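Urell open day, Saturday - anyone else go?

vokdale_ken
Went over to the Urell open day on Saturday and thought I'd write it up for those who couldn't make it. Entry was free, parking was 50 spaces and full by ten. Main hall had the palletisers, same as last year. The two-arm table cells were upstairs and that's where I spent most of the morning. Chidubem Edet ran the demo and took questions all the way through.

tessel
Was it live or on a script? Last year's was a recording played back and they were cagey about it.

vokdale_ken
Live. He said one run in 20 fails and he didn't hide it when one did. Cloth is the hard part, he said.

Hauwa_E
I was in the 11.30 group. I'd disagree about "live". A person was steering the arms for the first half, he told us so when Ladi Ugwu asked. Only the second half ran by itself.

vokdale_ken
Fair enough, I came in late and must have missed that bit.

millbrook619
Still don't see the point. A person folds a cloth in a few seconds. Vesten showed the same thing at their place and I left after one go.

Hauwa_E
It isn't meant to be quick yet. I thought the two arms working that close together without a knock was worth the trip on its own.

millbrook619
We'll have to differ. Show me it on a packing line and I'll come round.

tessel
Any pictures of the cell? I'm building a small one and want to see how they've mounted the arms.

vokdale_ken
Got one. Both arms are on one long aluminium rail, the right one on a bracket, across the front, posts at the back corners, apple wallpaper round three sides.

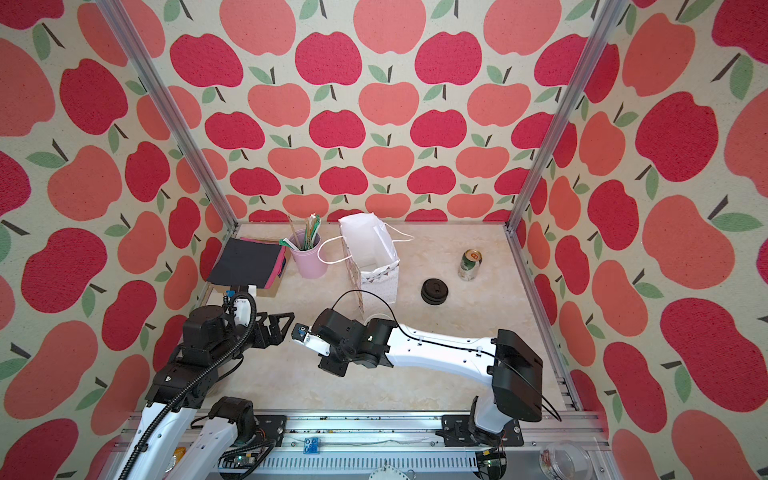 Edet said they'll run it again in January, booking opens on their site nearer the time. I'll put the link in this thread when it's up.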